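The Table After the Meeting

By Sille Thoroddsen
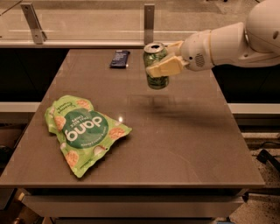

What is left when people go

At four in the afternoon the kitchen floor of Drukevari is quiet. The meetings are finished, the chairs are pushed in, and on the big tables stay the small things that people ate and drank while they were talking. I have worked in offices in three countries, and I think this hour tells more about a place than the reception does.

A can with the top already open. A wrapper from a snack bar. A bright lime-green bag of Thai Rice Chips, with the name "dang" in small white letters on a dark green circle. I know such leftovers well, because for many years I made them myself and did not think who would take them away.

I came to Drukevari in September to write about lunch. The company has its own canteen, called Bistorside, and I was told that the fish soup is worth the train ride. It is a good soup. But I stayed for two afternoons and became more interested in the snacks.

The drawer and the shelf

Grethe Stougaard orders everything that is eaten here between meals. She has a desk next to the pantry door, so she hears each time it opens. When she began, the snacks were kept in one deep drawer, and people took what was on top. The things on the bottom became old. Now there are open shelves at the height of the eyes, with the chips on the left, the bars in the middle and the cans in a low refrigerator.

"In a drawer you do not choose, you only grab," she told me. "Then you take one bite and leave it on the table."

Last year the house went through 3804 cans. She showed me the number in her notebook, where she writes by hand with a green pen. She is not proud of it and not ashamed. Some of the cans were water with bubbles, some were tea, and many were sweet drinks that she would like to see less of. The rice chips are a newer matter. She put them on the shelf because two colleagues cannot eat wheat, and soon the bags were going to everybody else before those two had finished their morning work. Now she keeps a few of them behind her desk.

I asked if people are angry about that. She said they do not know, and then she thought for a moment and said that now they will.

Crumbs and other sounds

A snack for a meeting has other rules than a snack for home. The bag must not be too loud. Montri Thepsuriya, who leads many of the long meetings on this floor, has a strong opinion about bags. He opens his before the meeting begins, cuts the top with scissors, and pours everything in a bowl. He grew up with rice crackers made by his aunt, fried in a wide pan and put in a tin with a tight lid, and he says no bag can keep them as well as that tin did.

He let me taste his own, which he makes at home from yesterday's rice. You press the rice in thin, flat cakes, dry them in a low oven until they feel hard like a coin, and then fry them for a few seconds. They grow in the oil very quickly. A little palm sugar on top, some salt. I ate four and was ashamed to take the fifth, but I took it.

From the bakery Farina, on the other side of the street, comes bread for the mornings. Hjalti Zoëga brings it over himself. He does not see the snack shelf as an enemy, he says, but he has noticed that the seeded rolls sell better in the weeks when Grethe is on holiday and the shelf gets empty.

Who takes the can

The last part of the day belongs to the sorting. In the corner there is one bin for cans, one for soft plastic and one for the rest. A bag from chips is difficult, because many of them have a thin layer of metal inside, and the rules for this are different from town to town. Here they go with the rest. An open can is emptied in the sink first. Eyvindur Ravn, who closes the kitchen, checks the bottom of each one with a small shake by his ear.

The deposit money from the cans goes in a glass jar, and in summer it pays for a trip to the lake. This year there were 479 kroner in it on the evening I visited. Grethe thinks it should be more. Eyvindur thinks some cans go home in people's bags, and he has decided to say nothing.

He wiped the last table in long strokes, from the window side to the door, and turned off the lamp over the sink. On the shelf there was one bag of rice chips left. I asked if I could have it for the train, and he said to ask Grethe in the morning.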